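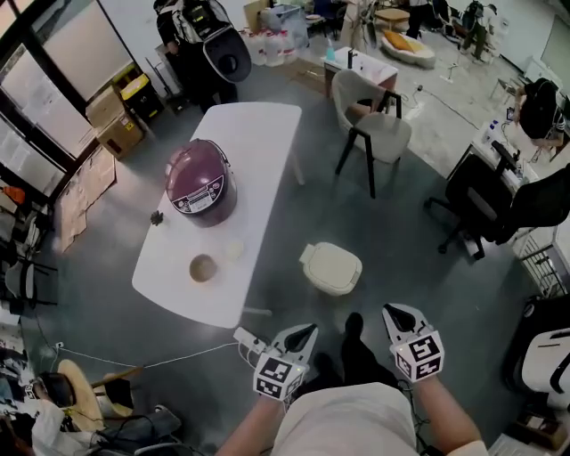 Vurko rice cooker demos, hand-held gripper set

Hi! I'm Somtochukwu Jibrin and I look after this set. It holds 1374 demonstrations of household jobs with a rice cooker and a bowl, all recorded by people wearing a head camera and working with a gripper in each hand. No arm was driven during recording — we replay the motions on the Valen arms later.

What you get per demo
Head video, gripper poses, gripper opening and a one-line task note. Poses come from the marker cubes at the wrists, so if a cube leaves the head view the pose goes blank for a bit. I left those gaps blank. Fill them however you like, but please say so if you publish numbers!

Splits
1000 demos for training, the rest for testing. Don't shuffle them together, the test demos come from operators who never appear in training.

Stuff that will bite you
Rooms were in normal use, so other people wander through the background. The lid is glossy and throws off our depth estimates (use Peto masks if you need depth there). Left and right gripper labels were swapped in 2 early sessions. Osaze Ugwu fixed them on 12th June, so if your copy is older than that, grab it again.

Loading
Run the Lawal loader on the top folder and it builds its own index. The first run is slow — almost an hour on my laptop — and after that it's quick.

Still to do
Better task notes, and a second cooker with a different lid catch, hopefully in August. Found a bad demo? Send me its number and I'll take a look.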